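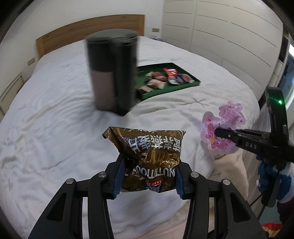
Snacks on a guest bed, with the green tray behind.

Breakfast Not Included: How Visitors to Sultport Eat When the Dining Room Is Closed
Travel and Hospitality, second-year project report
22 January 2024

Introduction

When our group first sat down to pick a topic, we wanted to write about hotel breakfasts, mostly (we admit it) in the hope of eating a few. The more we asked, though, the more owners in Sultport told us they had given up serving breakfast altogether. Some had turned the dining room into another bedroom, and one had filled it with bicycles. So our question changed. If a small guesthouse no longer feeds its guests in the morning, what do those guests do instead, and do they mind?

Sultport is a nice town to ask this in. It has a long seafront, a ferry, and a great many older houses that have let rooms to summer visitors for as long as our grandparents can remember. It also has very few places open before nine, as anyone who has come off the early boat will tell you with feeling.

How we did it

We wrote to every guesthouse on the town's visitor list, and 14 of them agreed to take part, which was more than we had dared to hope for. In July we left paper questionnaires in the rooms, one page, both sides, with a pencil. We got 110 back. A few were filled in by children and are mostly drawings of gulls, but the rest were careful and often very funny, and we are grateful to everybody who took the trouble on vacation.

We also talked to owners, usually in the slow part of the afternoon between check-out and check-in. These talks were supposed to take fifteen minutes and hardly ever did. People who run guesthouses like to talk about guests, and we learned more over those kitchen tables than from the forms.

What guests told us

The most common answer by far was that people eat what they brought with them. They pack for the trip, don't finish it all on the way, and the leftovers become breakfast, or supper, or both. Cookies, crackers, dried fruit, instant noodles and little cakes in wrappers all came up again and again. Visitors from farther away often bring things from home that they know they won't find in our shops, and several wrote that having a familiar taste first thing in the morning made a strange room feel friendlier.

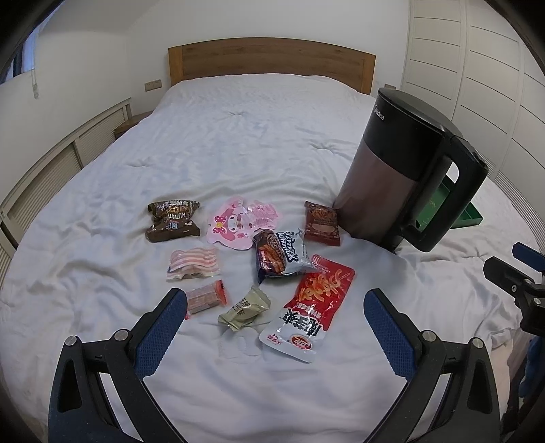
Where they eat it was the part we had not thought to ask about, and people told us anyway. Many rooms have one chair and no table, so the bed becomes the table. Owners had strong feelings on this! One of them keeps a special set of darker covers for families with toddlers, while another said crumbs never hurt anyone and that she eats toast in bed herself every Sunday.

The second thing guests cared about was hot water. We had expected complaints about missing bacon and eggs, and there were a few, but a way to make tea or coffee without getting dressed mattered far more. At the Jendau, a tall, narrow house behind the ferry office, the owner told us she could take the television out of every room and hear less about it than if one kettle broke.

The third answer was the bakery. Lukoševičius, on Jerham Street, opens at half past six in summer and was named on form after form, sometimes with directions in case we didn't know it. (We know it very well.) The people behind the counter told us they bake roughly 600 rolls on a Saturday in the season, and that visitors tend to buy more than they need and carry the extra back to their rooms.

What owners told us

Only 3 of the houses still cook breakfast, and all of them said they do it out of fondness and would never manage it on the numbers. Staff are hard to find for two hours in the early morning, and guests come down later than they used to, or don't come down at all. The others don't miss the work, but quite a few miss the company. Breakfast was when you found out where people were from and whether the mattress was all right.

Problems with our survey

We only asked in the high season, when the weather is kind and a walk to the bakery is a pleasure. A wet week in winter might give quite different answers. We should also have printed the form in more than one language, and our question about budget was so badly worded that we have left it out.

Suggestions

We think a folding table or a decent tray would please guests more than most owners expect. A card in the room with the bakery's opening hours would be easy to do, and two houses have already asked us to design one, so that will be our work for the spring term.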